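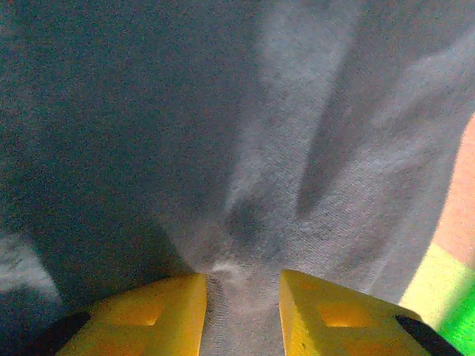 Plommont, July

Réka Takács hems pants. Curtains too, and coats if you ask nice, but mostly pants. We talked at her counter a bit before closing, phone ringing the whole time.

She started with a rented room and 5 customers. "Three were my cousins." Last year she did 415 hems. The gray wool ones are her least favorite - "you can't see your own stitches, my eyes are done by four."

Prices? Up a little. Thread costs more, rent costs more. "People say it's cheaper to buy new. Ok, so buy new. They come back in a month with the new ones."

Does she ever turn work down? Leather, always. Wedding dresses, since one bad spring she wont talk about.

Her advice for anyone starting out: wash the fabric first, then measure. And get a decent iron before you get a fancy machine. Phone again. She picks up this time.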